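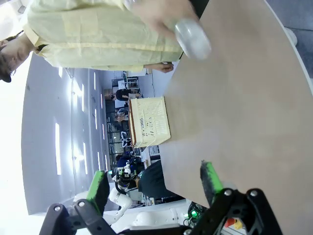

Budgeting for your first bench robot

Buying the arm is the fun part! Planning for everything else is what keeps it fun, so a few tips from our workshop:

Price the fingers before the arm. We allow $400 a year for spare pads and screws on our Joto – colour doesn't matter, grip does.

Measure your bench, then add 45 cm of clear space on the side where people stand.

Start with cheap plastic baskets and cups. You'll drop plenty, and at these prices who cares?

Keep 10 per cent aside for cables. Doğukan Duman talked me into it and I'm so glad he did.

Ask for a 30-day trial in writing. Bekis said yes straight away, Ertürk took a bit of nagging (worth it!).

Check the emergency stop is within reach of every stool before you bolt anything down.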